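Retail Store Operations I
Unit 6 handout: Shelf blocking, facings and recovery
Instructor: Araceli Barrios
Lab lead: Emiliano Bermúdez

Read this before the lab. Bring it with you, along with a pen. The lab is held in the stock room and starts at 1:30 p.m.

1. Terms used in this unit

Facing: one unit of a product visible from the front of the shelf. Two bottles side by side are two facings. A bottle directly behind another adds stock but does not add a facing.

Block: all units of one variant kept together, so the shopper sees a single patch of color. In hair care, color is how most people find their variant. They look for the green one or the blue one first and read the label second.

Fronting: pulling product up to the shelf edge.

Recovery: putting a section back in order after customers have been through it. Includes picking up anything on the floor.

Plan: the drawing that says what goes where. Some stores call it a planogram. We will say plan.

2. Why hair care

Bottles in this category are harder to block than boxes or cans. The sides are curved, so they do not line up against each other. Pump heads swivel. Front and back labels are the same general shape and people put bottles back the wrong way around. Variants of one brand can also be close in color – two greens on the same shelf are a common cause of mixed blocks.

Water bottles are the opposite case. They are round, they have one size of cap, and they can go one behind another in a straight line with no trouble.

3. The three-bottle block

For the lab we use a small block of three: two in front, one behind. The back bottle sits in the gap between the front two or behind one of them. Either is acceptable as long as the front two are even.

Steps:
Clear the shelf board and wipe it.
Sort by variant before anything goes up. Read the label, do not go by cap or body color alone.
Place the back bottle first.
Place the two front bottles, labels forward.
Take one bottle in each hand and square the pair up together. Hold the body, not the pump.
Leave a gap between blocks. Two fingers is enough.
Turn the pumps last. Our plan has all nozzles pointing left. Other stores leave them as they fall, so check before you spend time on it.

4. Recovery from the floor

Pick up floor stock before you touch the shelf. Check each bottle for a cracked cap, a leak or a torn label. Damaged units go in the gray tote and are written on the damage sheet. Sound units are sorted by variant and then shelved as in section 3.

Work with both hands. It feels slow at first and is quicker by the second block. Do not leave bottles in the walkway while you go and look for the plan.

5. Worked figures

These are from Follinora, the practice store used in all units.

Hair care units on hand: 2,374
Facings in the section: 350
Average units behind each facing, including the front one: 2,374 / 350 = 6.8

If the section is reset to 500 facings with the same stock, the average falls to 4.7. More of the brand is seen, but each facing runs out sooner and has to be filled more often. Trinidad Ibarra will go over the refill side of this in Unit 7.

Exercise: the store drops one brand and loses 104 units. Facings stay at 350. Find the new average to one decimal place.

6. What is marked in the lab

Blocks not mixed (4 points)
Front pairs even (2 points)
Labels forward (2 points)
Floor clear at the end (2 points)

You will be marked in pairs. Swap roles halfway through. If you missed Unit 5, see Trinidad Palacios for the labeling sheet first.

7. Photos for discussion

Look at the greens in particular, and at where the hands are placed. 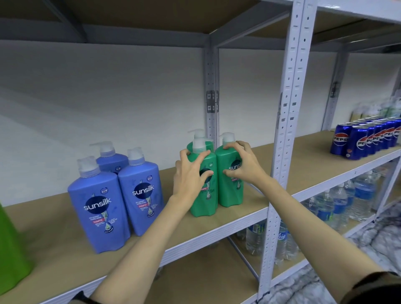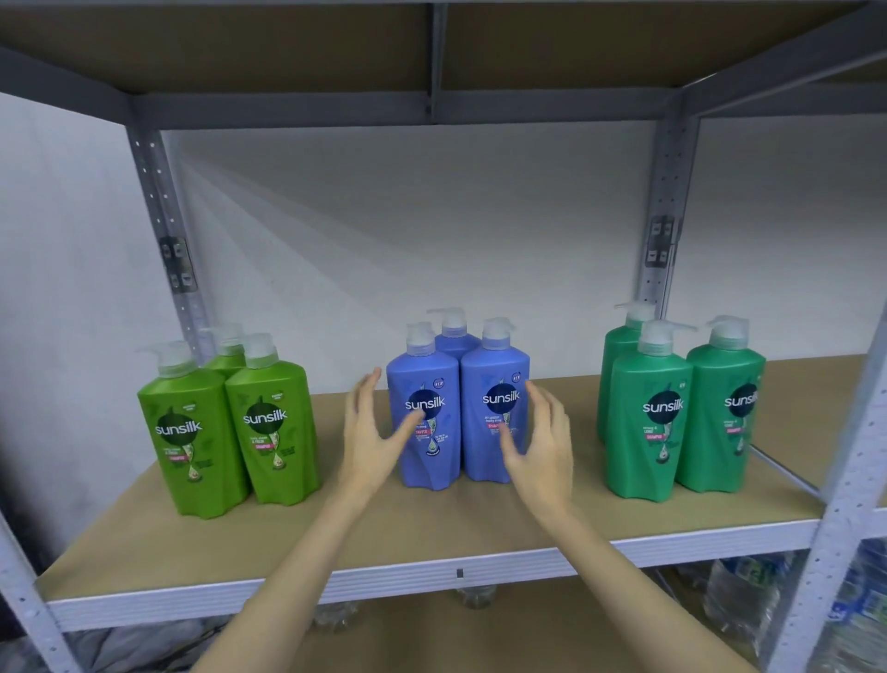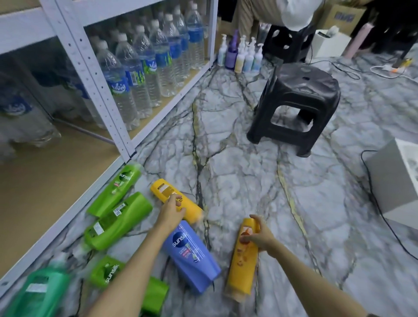

Figure 6.1. Sunsilk bottles on the shelf (first and second photos) and on the floor by the shelving (third photo).

Reading for next time: Unit 7 handout, sections 1 to 3.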